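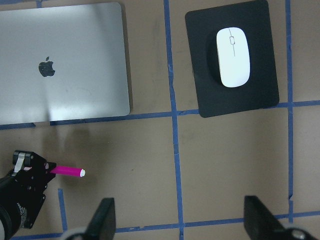

Laptop shut, mouse pad next to it.

April, late evening

The music player works! I'm putting that first because I've been grumbling in this diary for weeks about the Norkov and its dead battery and its menus from another century, and tonight it is playing songs in my actual ears, on shuffle, and I can't stop grinning. I've listened to the same stupid surf guitar track four times in a row just to hear the little click of the wheel when I go back to the start.

For anyone reading back through these pages (me, in a few years, hi), the Norkov is the pocket player I had before I gave in and put everything on my phone. It has a hard drive inside, a real spinning one, and a screen you can read in full sun. It was in a shoebox with a pair of Sondberg earbuds and a charger for something else entirely. I found it when I was looking for my passport. I didn't find the passport until the next morning and by then I'd already ordered a battery.

The battery came from Negash, the repair counter near the bus station, and they were great about it. I'd brought the player in expecting to be told to throw it away. The man turned it over, pried at the seam with his thumbnail and said they still get a few of these every month, mostly from people my age or from teenagers. Teenagers! I love that. He sold me the battery and the plastic opening tool and told me to warm the back with a hair dryer first, low setting, and go in from the headphone jack side.

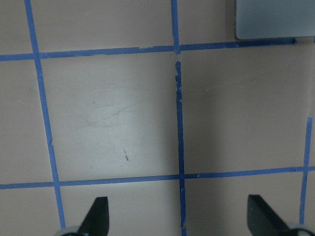

Getting the music back onto it was the long part, and I want to write down how I did it before I forget. My collection was spread over an old external drive, a backup of that drive, and a folder called "new music sort this," which I made when I still lived with my brother. A lot of songs existed in all three places with slightly different names. I started by making folders for each decade, then kinds of music inside those, and I felt very organized for one evening. By the second evening it looked like those strips of blue tape up there, a grid if you're being kind, with every line leaning its own way and the squares getting wider the farther down you go. Live albums were the worst. Does a concert from 1994 that came out last year go under the nineties? I decided yes, then no, then gave up on decades completely and sorted everything by artist, the way the player wanted it in the first place.

The count after all the duplicates were gone is 3407 songs. I'd have guessed three times that! I was a bit sad about it for a minute and then I started scrolling and it was like reading an old phone book of everyone I used to know. There's the band whose drummer worked at my gym. There's the whole bossa nova month. There's a song I recorded off the radio with a DJ talking over the ending, and I know every word of what he says about the traffic.
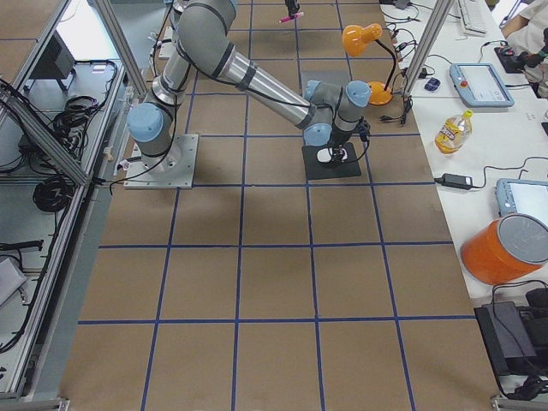
781 words

Notes on the software, since I'll need them the next time something breaks.

The program that came with the Norkov won't run on anything I own now. I tried two evenings of compatibility settings and got as far as a gray window with a progress bar that never moved. Then I found Pristness, a small free program somebody keeps up for old players like mine, and it saw the Norkov the second I plugged it in. It made a happy little chime and I made a happy bigger noise. It wants the cover art small, smaller than you'd think, or the player hangs on the album screen and you have to hold down play and menu together until it restarts. I did that a lot. It also doesn't like accents in file names, so half of my Chilean records showed up with question marks in the middle, my own last name included on the demo I made in college. There's a box you can check under the text options. Check it before you copy anything, future me. I didn't, and I sat through the whole transfer again.

The transfer is slow. I started it before dinner, made lentils, ate the lentils, washed up, called my mother, and it was still on the letter M. The player gets pretty warm while it's going, so I stood it up against a mug.

Sound: better than I remembered, and I've been trying to work out if that's real or just affection. I played the same track from the phone and from the Norkov through the Sondbergs and I think the bass is rounder on the player. My sister listened to both and said they were the same. She might be right. She also asked if she could borrow it for the train, so I'm calling that a win.
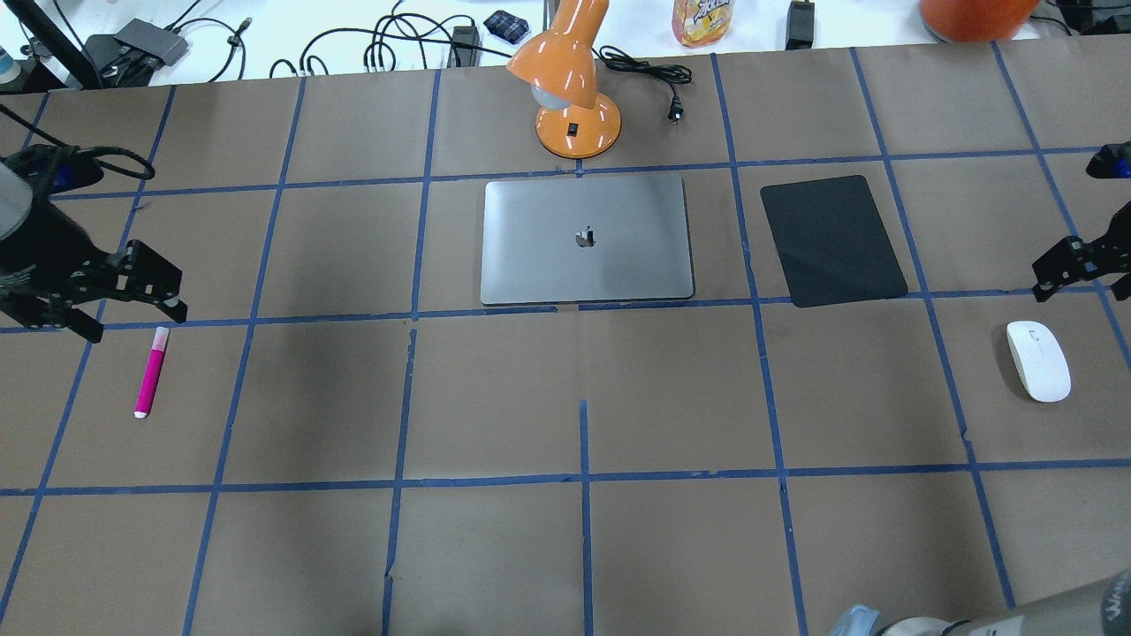
by Pascual Huenchumán

What I really want to get down is how different the walk home was. I took the player out with me and left the phone in my bag, at the bottom, under my sweater. An album came on and I just let the album happen. Nothing buzzed in the middle of the quiet song. When I got to my corner there were still three tracks left, so I went the long way, past the school and the tire place, and got home when the last one ended. I haven't walked home the long way since summer!

I know this is a new toy feeling about an old toy. I'll be back to using the phone for podcasts, and for maps, and for the days I forget to charge this thing. The battery seems good so far but I've only had one full day on it. It dropped by one bar between breakfast and the walk home, and the screen was on a lot more than it needs to be because I keep showing it to people.

Still to do: find a case, or make one out of the leg of those corduroys. Fix the cover art on everything from R to Z. Rename the radio song, which is still called Track 01. Ask at Negash if they have the tiny screws, because I put the back on tonight with one missing and I'm fairly sure it's in the rug.

It's almost midnight and shuffle just gave me bossa nova. One more and then bed.

300 shares · 2 comments

Contact | © Pascual Huenchumán, all rights reserved | Back to top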